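How Does a Food Bank Work?
By Ada Zanetti

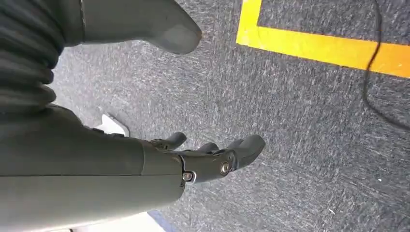

A robotic hand above a grey carpeted floor.

Most families buy their food at a store. Sometimes a family does not have enough money to do that. A parent may have lost a job, or the rent may have gone up, or someone may be sick. A food bank is a group that collects food and gets it to people who need it.

Where does the food come from?

Some of it comes from stores. A store may have cans with dented sides or boxes with old labels. The food inside is fine to eat, but shoppers leave it on the shelf. Farmers give fruit and vegetables that are too small or too crooked to sell. Schools, clubs and sports teams hold food drives, where everybody brings something from home.

Food banks also buy food. They need money for this, so they ask people for donations. A donation is a gift of money or things.

Food bank or food pantry?

People mix these two up. A food bank is usually a big warehouse. It stores a lot of food and sends it out by truck. A food pantry is smaller. It might be in a church, a school or a community center, and it is where families go to pick up food. The Brenby Food Bank sends food to pantries all over the county. Last October it sent out 2,768 boxes.

What happens in the warehouse?

When food arrives, it is weighed. Then it goes to the sorting tables. Sorters check the date on each package and look for holes, leaks and broken seals. Anything that is not safe is taken out. The rest is put into groups, such as soup, beans, cereal and baby food.

Ruoxi Kang is 11 and sorts cans at Brenby with her aunt. "The first time I was slow because I read every label," she says. "Now I know where the date is on most of them."

Milk, meat and eggs have to stay cold, so they go straight into a big refrigerator.

Who can get food?

The rules are different in each place. Some pantries ask for your address or how many people live in your home. Others do not ask anything. At many pantries families walk around with a cart and choose what they want, the same way they would in a store.

What should you give?

Call or check the pantry's website first, because each one keeps a list of what it is short of. Good things to give are:
Canned fish or chicken
Peanut butter
Rice and pasta
Canned fruit
Diapers and soap

Do not give food that has been opened or food that is past its date. Glass jars can break, so many pantries would like cans or plastic Instead.

Words to know
Donate: to give something without being paid
Pantry: a place where food is kept
Warehouse: a large building for storing things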